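Halent Short Course in Robot Learning
Handout 4: Collecting demonstrations with a hand-held gripper
Notes by Irja Kallio, revised November

In Handout 3 we drove the arm with a joystick. This week the person holds the gripper and does the task directly, and the recordings are used to train the arm later. Read these notes before you come to the bench. 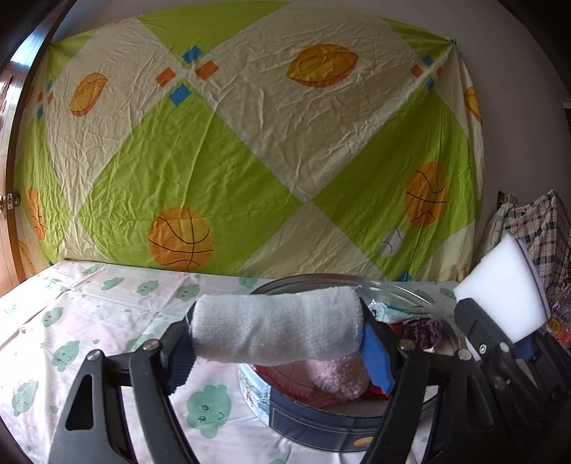
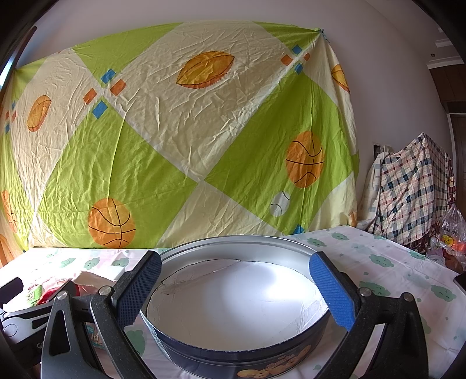

Fig. 4.1. Tin task, seen from the gripper. First picture: rolled white towel held between the jaws over the filled tin. Second picture: jaws on either side of the open tin.

4.1 Why by hand
With a joystick, most people in the Bostden group needed several tries to pick up anything soft. With the gripper in the hand they can feel when the jaws close. The drawback is that a hand can reach places and turn at angles the arm can't manage. A demonstration the arm can't follow has to be thrown out.

4.2 Before recording
Check that the jaws open and close fully and that the finger pads are clean. Run the Shehata calibration script and wait for the second beep. Set out the objects in a new arrangement each time. If you always start from the same layout, the model learns the layout.

4.3 During recording
Move at half your normal speed. Keep the fingertips in view of the camera. Close the jaws fully on the object before lifting, and pause for a moment before letting go. If you drop something, carry on and pick it up again. Recoveries are useful, so mark them R on the sheet.

With two grippers, decide beforehand which hand holds and which hand moves.

4.4 How many
Each pair records 25 demonstrations. Last year's class handed in 300 in total, of which 217 were kept. Most of the rejected ones were too fast, or tracking was lost when the gripper was turned towards a plain surface.

4.5 To hand in
Your recordings, the log sheet, and half a page on which ones you would reject and why. Upload to the Jatarlow folder. Questions about the script go to Melur Ngau, not to me.

Next: replaying a demonstration on the arm.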